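Hendstead Home Handling: Good Practice Card
README, release 2

Welcome! This card goes with the Hendstead set, 468 short recordings of everyday tidying done with hand-held grippers in lived-in rooms. It covers the house rules we ask everyone to follow, whether you record, label or train on the data. Please read it before you open the archives - it will save you a lot of rework.

What's in the set

Sorting, packing and putting away, mostly small household things. Rooms are recorded as we find them, and we love that about this set! A policy that only ever sees bare tables has a rough time in a real bedroom. Rornell holds the master copy and Doucet keeps the label schema.

Rules for recording

Get consent from every adult in the home before you unpack. Start with both grippers open. Close slowly on anything in a bag, and let the pads take the load before you lift. If a strap, cord or bead string is lying close to the jaws, work clear of it and don't drag it along. Stop the take if a person steps between the tools.

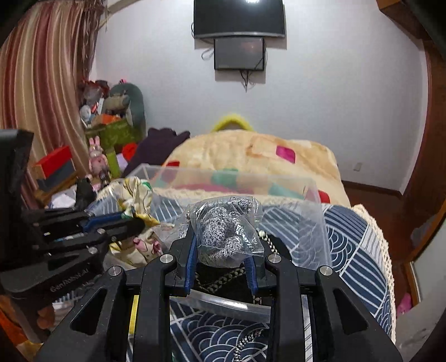
Practice Notes, Issue 2, p. 20

Clear plastic is the hard case, and a bag of yarn-like material over a clear container gives you two layers of it. Label the bag as the held object and name its contents in the second field. The container gets its own label, even where you can see straight through it to the bedding. Reflections are never objects. When a second gripper is touching cloth, label that contact separately, and mark hands as "hand" and nothing more.

Text on equipment may stay. Text on mail, medicine or school papers must be masked before upload.

Known gaps

Nearly all takes are indoors. Shiny packaging is still under-labeled, and the Climano split uses the old names for cloth items (mapping table in docs/cloth_names.txt). Fixes are very welcome - send them as a patch against the schema, one rule per patch, with the take number in the subject line.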